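I moved to Sukomden in August with 2 plates and no colander, and I've been drip-drying spaghetti with a lid ever since!
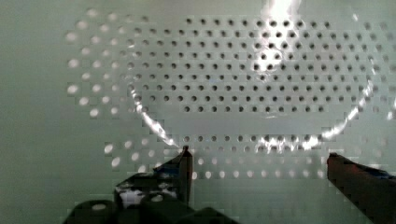

Small round holes, row after row.

The Drimska street market fixed that (156 stalls, and I think I hit them all).

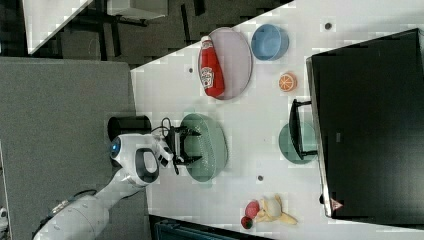

A pale green oval among the dishes and toy food.

I paid 120 weldu, haggled badly, and went home happy 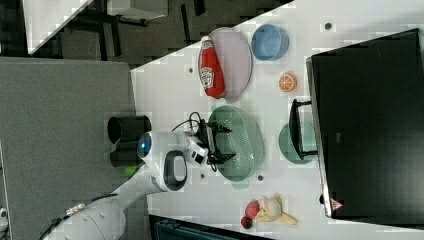
with a bag of noodles too. Dinner was late, but oh, it was good.

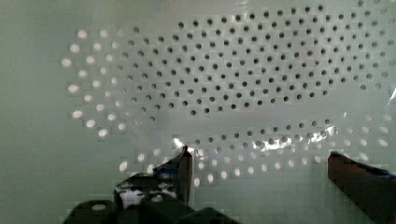
Pale green, with a plain margin along one side.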